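Right, kitchen cupboard update, for the two of you who asked! I've finally reached the pan lids. I own far too many and I'd been dreading this shelf since October.

Rule I've set myself: if a lid doesn't fit a pan I still have, it goes. So far that's cost me a frying pan lid I've carried through two house moves (sorry Mum) and something that I think belonged to a slow cooker.

But this one is staying, whatever happens. Big glass thing, metal rim, and it's got the poshest knob of anything in my kitchen.
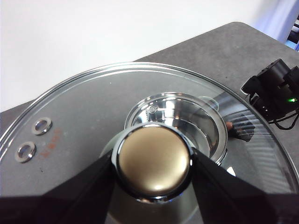 Gold cap, chrome ring, and that little steel cup behind it. Fancy!

Naveed Dogar reckons I should just unscrew the knob and put it on a drawer. Absolutely not, Naveed.

It lives on my big stew pot, and the glass means I can nose at the dumplings without lifting it every 2 minutes.

Next up is the plastic tubs, almost 20 of them, and I'd bet good money half have no lids at all. If anyone local wants a spare frying pan lid, shout before I do the charity shop run!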